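Haststead College
Robotics in Practice, unit 6
Comparing end effectors: hand, two-finger gripper and suction cup

Handout for the March lab sessions. Read it before you come and bring it with you. The score sheet is on the course page.

What the unit covers

You will run one sorting task with three different end effectors on the same kind of arm and compare the results. The task is simple on purpose. Items lie on a table between two baskets. Fruit goes in one basket and office supplies go in the other. The arm, the table and the items stay the same for every run, so a difference in the scores should come mostly from what is fitted at the wrist.

The three end effectors are:

Kubo hand – several fingers, driven separately
Tririx parallel gripper – two flat fingers that open and close together
Suction cup – one cup, with the pump on the bench

The room

The Kubo hand is run on the full humanoid, standing at the end of the white desk with the baskets in reach. Walk round the back of it only when the arm is parked. The power cable lies in a loose loop on the floor and is easy to catch with a foot.
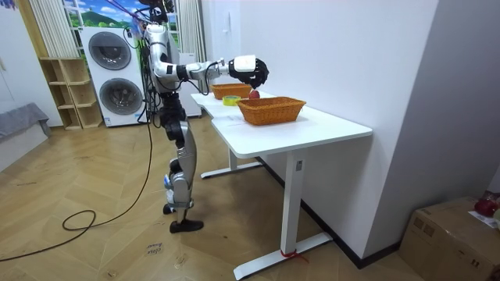 Setting up a run

1. Put the baskets at opposite ends of the desk with clear space between them.
2. Lay the paper labels on the desk next to the baskets they belong to. The labels are for the person scoring. The controller gets the basket positions from the set-up file.
3. Place the items in the middle, spaced apart. For the first set use the small red fruit, the toy banana and the roll of tape.
4. Check the view from the head camera. Both baskets should show at least in part, and all the items must be clear of the arm.
5. Load the run in Relatell, enter your group name and start logging before you enable the arm.
6. One person keeps a hand by the stop button for the whole run.

Items and what they test

The red fruit is small and rounded. A two-finger gripper touches it in two small patches and it can roll away if the fingers close off centre. A hand can close round it, but the fingers need room to get down beside it.

The banana is curved, so the direction of approach matters. Try it across the middle first. Gripping near the stem leaves most of the length on one side and it will tend to swing during the lift.

The tape lies flat and has a hole in the middle. There are two sensible grasps: from outside, across the full width, or with one finger in the hole and another on the outer wall. The suction cup has to seat on the rim, and most of the cup will miss if it is aimed at the centre. Note on your sheet which grasp was used.

Before the first grasp, look at where the fingers are compared with the table. With the hand held low over the desk, a curled finger may reach the surface before the one you are watching. Set the hover height from the lowest finger.
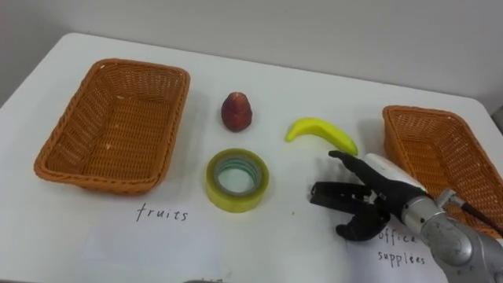 Notes by Ebbe Moen. Scoring section by Marit Strand.

Scoring

Each attempt gets one of four marks:

P – item placed in the correct basket
W – item placed in the wrong basket
D – item lifted and then dropped outside both baskets
N – item not lifted

A second try at the same item counts as a new attempt. Do not move an item by hand to make it easier to reach. If it rolls off the desk, mark N or D as fits, put it back on its starting point and carry on.

You may make up to 99 attempts per end effector, which is the limit of one Relatell log. Most groups make far fewer. Use the same number for all three.

Write down the time from the start of the approach to the release as well. A slow grasp that always holds and a quick one that slips may both be worth using, depending on the job – your report should say which job you have in mind.

Report

Two pages, one table, no appendix. Give the counts for each item separately before you give any total. A W mark is usually a fault in the sorting step and should be discussed apart from the D and N marks.

Hand in through the course page. Spare score sheets are in the tray by the lab door.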